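We use cookies to improve your experience on this site. By continuing to browse, you accept our cookie policy. Accept | Manage settings

Stukance Table Kit

The Stukance Table Kit is a tabletop manipulation kit sold by the robotics supplier Meler. It is intended for teaching laboratories and small research groups that wish to record and repeat simple handling tasks with household dishes. The kit is supplied without an arm and fits most light arms through an adapter plate.

Contents

The standard package contains a gripper with two fingers, a small wrist camera, a cable set and a printed task guide. Dishes are not included. The guide recommends plates and bowls in plain colors, placed on a matte surface that does not throw strong reflections back at the camera.

Operation

The wrist camera points along the fingers, so that the operator sees the fingertips and the object together. Bowls are held by the rim – one finger goes inside the bowl and the other stays outside. The guide treats this as the basic grasp and asks users to practice it before moving on to stacking.

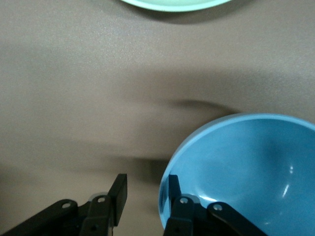
With a light blue bowl, the inner fingertip stands just inside the rim while the outer one is still over open table. The black fingers are easy to tell apart from the glossy blue surface, though highlights remain on the inside wall.

Versions

Meler offers the kit in 2 versions. The Bromero version is meant for classroom use and stores up to 100 recorded runs. The Maldonado version stores up to 2,000 and adds a software license for 3 workstations. Both use the same gripper, and a Bromero kit can be upgraded later by license key.

Service and support

Replacement fingertips are sold in pairs. The service plan covers the gripper and camera but excludes damage caused by overloading. The current price list took effect on 7th January, and a revised task guide is planned for April.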